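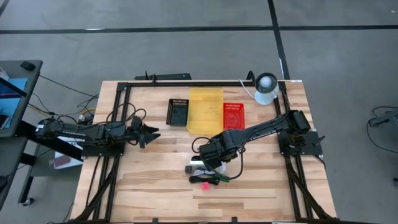 Zohreh Khosravi objected to the word "assisted" when the draft of this section was read back to the participants. In her view the arms did not assist anyone with sorting; they took over the reaching and left her the deciding, and the deciding was the part of the shift that had always made her tired. Two of the other sorters agreed with her. Tamara Avram did not, and said that she had spent more of her day on her feet and walking between benches than the others had. We have kept the term "assisted sorting" for consistency with Section 3, but the disagreement bears on the results below.

4.2 Task content before and after installation

The Irwood site handles returned small electronics: wall chargers, cables, card readers, and boxed accessories. Before the change, one sorter stood at each bench, emptied a return bag onto the wood, and placed each item in a basket by destination (restock, repair, or scrap). Identification, grasping, and placement were a single movement of one or two seconds, and sorters described it as a single act. None of the eight people interviewed divided it into stages without being prompted.

At the assisted bench this act is divided. Two arms mounted on opposite sides of the frame work over a shared tabletop, and the baskets are placed in a row along one edge. The arms grasp and place. The sorter confirms the category of any item the system rates below its confidence threshold, and clears items the grippers cannot hold. Loose cable accounted for most of the clearing work. A bundled cable has no fixed outline, and when it lies against a charger or a box the system often treats the group as one object.

We logged 2,000 items over the November observation period. Of the items passed to a sorter, 71 percent were passed for low confidence and the remainder for a failed grasp. Arash Kordestani, who supervised the bench, had expected the reverse. The practical effect was that sorters spent longer looking at a screen than handling goods, and the ergonomic gain from reduced reaching was partly offset by 40 minutes of additional seated screen time per shift.

Labels were a second source of referrals. Under the Nillby procedure a returned charger is placed however it comes out of the bag, so a label may be tilted or upside down relative to the reader. A person corrects for this without noticing. Figure 2 gives the range of items on the bench in one setup.

Figure 2. Mixed items at the assisted bench: chargers with prongs upward, bundled and coiled cable, and boxes. The label on the pink charger is inverted.

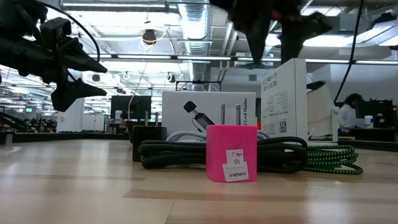
Sorters adapted to the referrals in ways the procedure did not cover. The most common was pre-arrangement: turning chargers label side out and moving cable to one side before the cycle started. This reduced referrals but added handling that was not counted in the cycle time, and it returned to the sorter some of the reaching that the arms were installed to remove. Management at first read the shorter cycle as a gain from the software update. The observation notes show that the update and the start of pre-arrangement fell in the same week - the two effects cannot be separated with the data we have.

Pay grades were not changed during the study. Three sorters said that they were now doing inspection work at a handling rate, and the matter was still open when observation ended. Section 4.3 takes up training time, which rose by 5 hours per new hire.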